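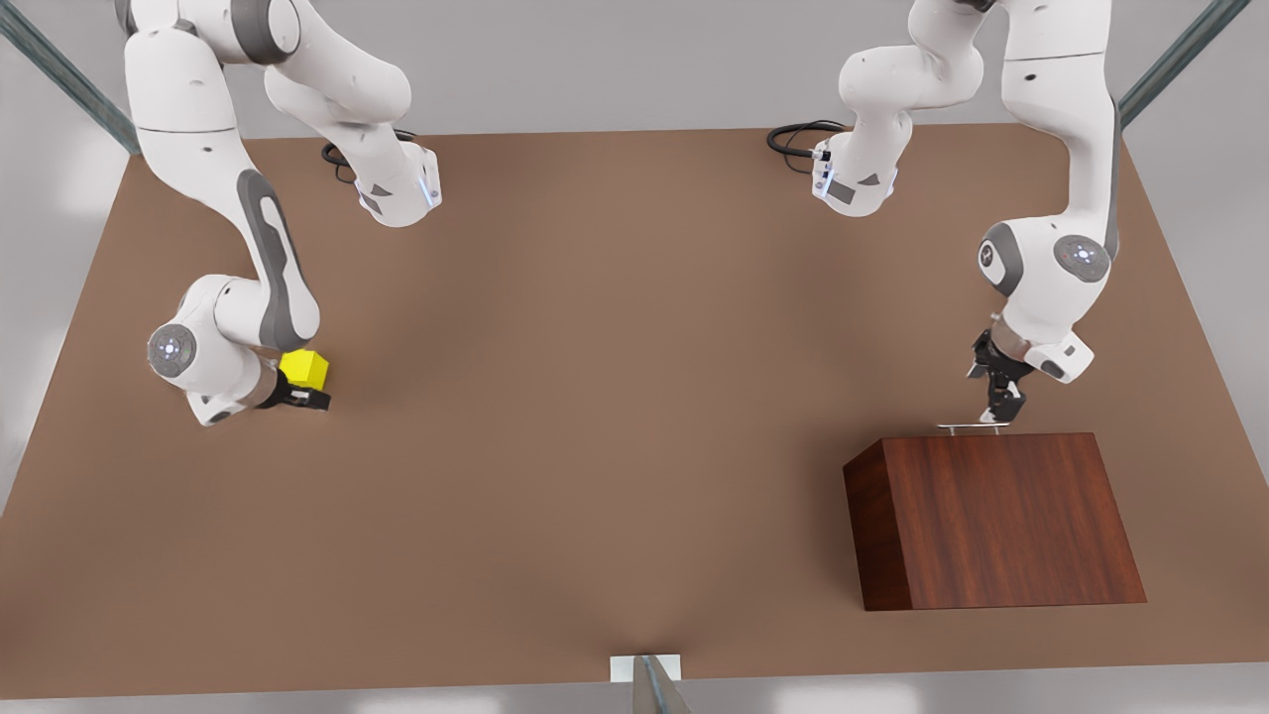
esaraujo
Posted 05/08/2023

Gripper zero on the two-arm cell drifts between the sim model and the hardware, and I would like to settle the procedure before I touch the config again. Controller is a Drallberg, gripper command range is 0 to 255, fingers are the short two-finger set. The sim runs the same task file as the floor. The right arm has the yellow cube clamped and the left has the thin flat piece over the wooden block, so both grippers have to come from one calibration table. On hardware the cube is fine. The flat piece slips at the same command value. Do I zero on closed fingers or on a gauge?

c_arellano

Gauge. Closed-finger zero includes pad compression, and that changes with pad wear. We use a 10 mm gauge block and write the offset per arm. Do not copy the right arm's offset to the left.

tornton_user

Disagree. Closed zero is repeatable if you limit the current first. A gauge adds operator error. We zero closed every 500 cycles and have not had a slip on thin stock.

c_arellano

What thickness is your thin stock? At 12 mm either method works.

tornton_user

12 mm. Fair enough.
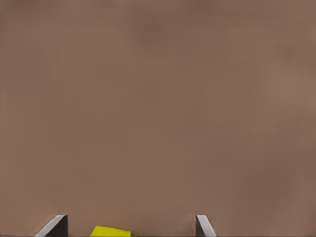

esaraujo

Second item, wrist camera pitch. I reset the mount angle in the model to the figure on the Rirkport drawing and reran the approach. Both fingertips now stay in the bottom tenth of the view, and everything above them is bare table. The yellow piece also shows nearer the left finger than the right with the gripper open. Is that a pitch error, or a lateral offset in the tool frame?

f.yap

Two separate things. Pitch moves the fingertips up or down in the view and will not push the part to one side. Tip the mount toward the fingers until you can see a usable length of them, then lock it. After that, check tool frame Y.

c_arellano

Check wrist roll before Y. A small roll error looks the same at one height. Run the approach at two heights and compare.

tornton_user

I would leave the pitch alone. You want table in view for the search move.

f.yap

Not if the part is down at the border when the fingers reach it. The overhead view can do the search.

esaraujo

Roll was off on the mount entry, sign error. Corrected. Tool frame Y unchanged for now. Gauge block is on order for the left arm, will post both offsets when I have them.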